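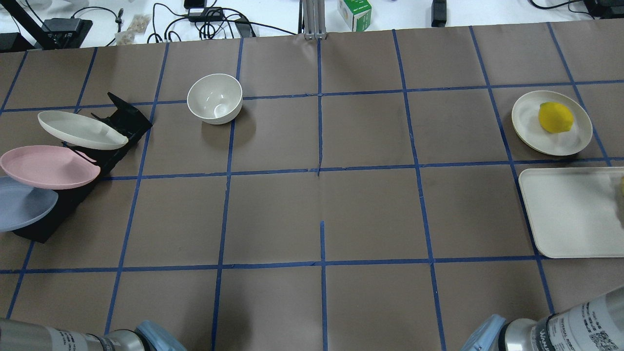
Mumier Road bridge: buses on diversion until April

Passengers on routes 7 and 60 will have longer journeys from next week while the bridge at the bottom of Mumier Road is resurfaced and its drainage replaced. The road will be shut to all motor traffic between the Gimiten roundabout and the junction with Pal Street. The footpath on the upstream side stays open throughout, and cyclists may use it if they dismount.

The work was first planned for last autumn and was put back when the contractor, Biltska, found that a water main ran closer to the deck than the drawings showed. The main has now been moved. Naveen Rana, the site manager, told the users' group meeting that the closure should end in the third week of April. If there is a long spell of frost the surfacing will have to wait, and the date will slip.

Route 7 will run along Pal Street and the ring road in both directions. It will miss four stops: Mumier Road Lower, Chapel Corner, the Health Centre and Tannery Lane. A temporary stop will be put up outside the library for people going to the Health Centre. It is on a slight hill, and there is no shelter.

Route 60 will be split in two. Buses from the north will turn round at the Gimiten roundabout, and buses from the south will turn at Tannery Lane. Passengers travelling right through will need to walk across the bridge between the two halves, which takes about 7 minutes at an ordinary pace. Through tickets will be accepted on both sections, so keep hold of yours.
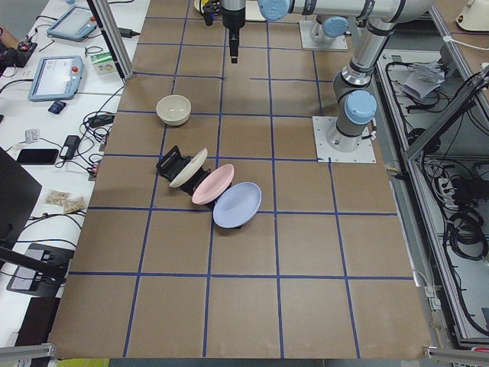

Vikas Tripathi asked at the meeting what would happen to people who could not manage the walk. The operator has agreed to run a minibus between the two ends of the 60, going round by the ring road. It must be booked by noon the day before. Several members thought this was too early for anyone with a hospital appointment at short notice, and Sarla Garg has written to the operator asking for same-day booking. We had no reply when this newsletter was put together on 3/6/18.

School buses are not affected in the mornings. In the afternoons the two buses that normally wait on Mumier Road will load in Pal Street, on the side opposite the shops. Parents who collect by car are asked to keep that stretch clear.

The first and last buses of the day on both routes will leave at their usual times, but the timetable in between has been changed. Printed copies are on the buses and at the library desk. The displays at the stops will not be altered, so please do not rely on them. Kiran Lodhi has a few large-print copies and will post one to any member who asks.

Complaints about missed or late buses should go to the operator in the first place, with the route, stop and time. Please send a copy to Mohsin Gilani as well. He is keeping a record for the group, and it will be used when the evening service on the 60 comes up for review in the summer.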